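Shop Talk > Automation > Can a machine do the boring jobs yet?

benchdog_473
Oct 29, 2021
My brother-in-law swears we'll have a robot folding towels and clearing the packing bench by next April. I run a small shop in Dunmore and I'd pay real money for that! But every demo I see is one cup on one clean table. Look at the kind of place the work gets done in: 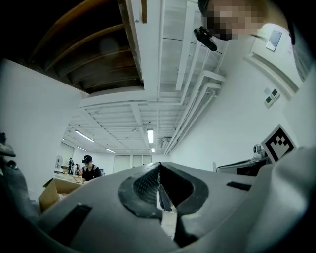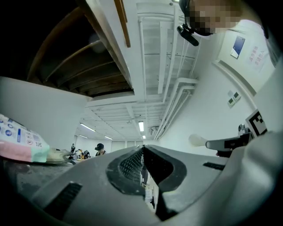
Gripper up close both times, people at the tables behind it.

pastville_pete
Tables are the whole problem. In the first one there's a bunch of small stuff scattered in front of the guy in the cap. I can sort a mess like that while I'm on the phone. A machine? Nope.

Thirumalai Mathew
Disagree, Pete. Two fingers will get you through a lot of chores if somebody shows it enough times. The soft plastic package in the second picture is what I'd worry about. Soft stuff squishes and slides, and then your grip is gone.

pastville_pete
We had an arm on trial in 2011 and it dropped 8 parts before lunch. Sent it back.

Thirumalai Mathew
That's ten years ago, man. Did you throw out your phone too?

benchdog_473
Ha. OK, but would either of you let one load your dishwasher?

mop_and_bucket
I spent nearly $700 on a floor robot and it still eats socks. So no, not my good plates.

Thirumalai Mathew
Plastic cups, yes. Ask me again in April about the plates.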